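Cleldale Allotment and Garden Association
Minutes of the general meeting, December 3, 2025
Held at the Bridton Road hall

1. Opening
The meeting was called to order by the chair. A quorum was present. Apologies were received from the holders of plots 9 and 12. The agenda was accepted with one addition, the hose bib on the north path, taken under item 6.

2. Previous minutes
Approved with one correction. Under "Compost," the delivery was recorded as coming from Collet. It came from the town yard. Collet supplied the wood chips only.

3. Finance
The balance in the operating account stands at $4,000 after payment of the fall water bill. The water bill was $411, higher than last year. The increase comes from the standing charge, and metered use was down. Plot rent is unchanged for the coming season. Two rents are outstanding and reminders will go out with these minutes.

A member asked if the deposit on gate keys could be raised. The secretary replied that the deposit is set in the site rules and a change needs written notice. Deferred.

4. Fruit exchange and storage
The exchange will continue through the winter on the same terms. Fruit is left on the top of the unit and taken by any member. Items must be whole and unbruised. Windfalls go to the compost bays and are not to be left indoors. Bought fruit is accepted, including citrus.

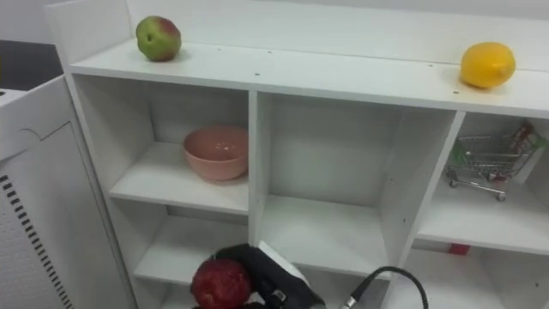 Lemon and other fruit on top of the white shelf unit.

Members were reminded that apples and pears give off ethylene and should be kept apart from stored potatoes and greens. The meeting discussed labeling by variety. It was agreed that a label is required for keeping apples only, giving variety and month picked. Labels are to be tied on or placed under the fruit, with no adhesive on the shelving.

5. Orchard
5.1 Pruning. Winter pruning of the apple and pear trees will be done while the trees are dormant. Plums and cherries are excluded and will be left until summer on account of silver leaf. Cuts showing canker on the east row are to be taken back to clean wood and the prunings removed from the site. Loppers are to be wiped with disinfectant between trees.

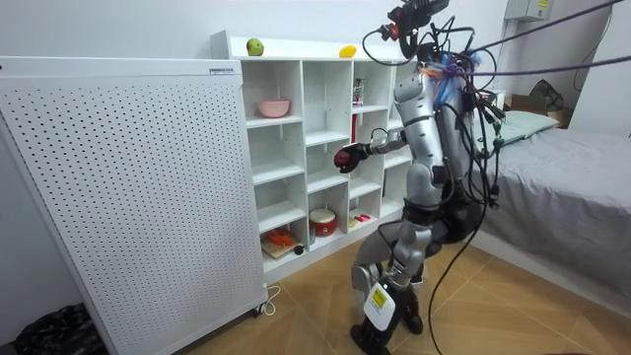 5.2 New trees. The proposal to replace the failed trees along the ditch was carried. The order is for 16 bare-root trees on semi-dwarfing stock, from Starkar, at a quoted price of $350 including stakes and ties. Planting will follow delivery, ground conditions permitting. If the ground is frozen the trees will be heeled in beside the tool shed.

A member questioned the choice of rootstock given the heavy soil on that side. The orchard lead stated that the same stock has done well on the upper row and that the ditch was cleared last season. No amendment was moved.

5.3 Grease bands. To be checked monthly and renewed where the surface has dried or filled with leaves. Bands come off in April.

6. Site maintenance
6.1 Water. The supply is off at the main valve and the lines have been drained. The hose bib on the north path drips when the supply is on and needs a new washer. To be done before the water is turned back on.

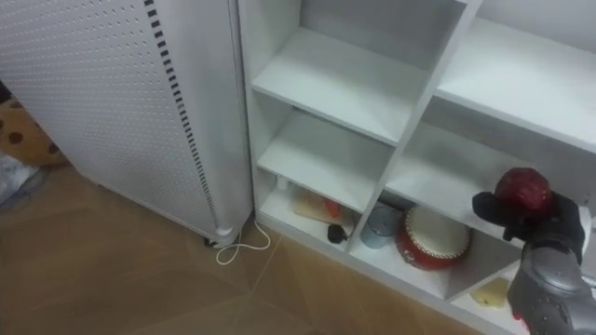 6.2 Paths. Wood chips are to be spread on the main path only. The side paths stay as mown grass. Barrows should not be taken across the grass when the ground is soft.

6.3 Fence. The lower rail behind plots 3 and 4 has rotted at one post. Replacement approved within the maintenance budget. The rabbit netting will be refixed at the same time and buried to the depth given in the site rules.

6.4 Fires. No burning until further notice. Diseased material goes to the town yard.

7. Seed order
The joint order closes at the end of the month. Forms without payment will not be included. Onion sets and seed potatoes are ordered separately and will be distributed at the hall when they arrive. Members wanting certified seed potatoes by the half bag should mark this on the form.

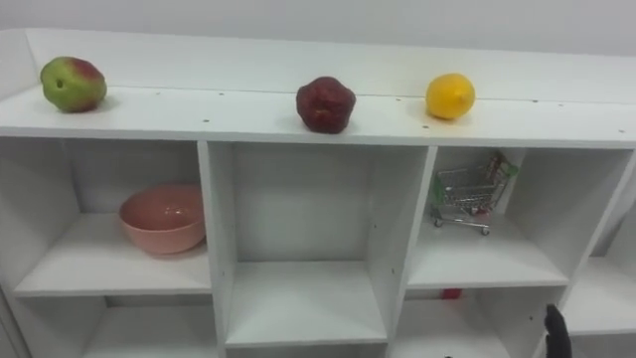
The meeting also considered a shared order of scion wood for the spring grafting session. Requests should give the variety and the number of sticks. Members supplying their own wood should cut it while dormant, wrap it in damp paper and keep it refrigerated in a sealed bag, away from fruit.

8. Other business
The lock on the tool shed sticks in cold weather. Graphite to be applied, no oil.
The waiting list was reviewed. One plot will be offered as a half plot.

9. Next meeting
Date to be posted on the hall notice board. Items for the agenda to the secretary in writing.

Minutes recorded by the secretary. Subject to approval.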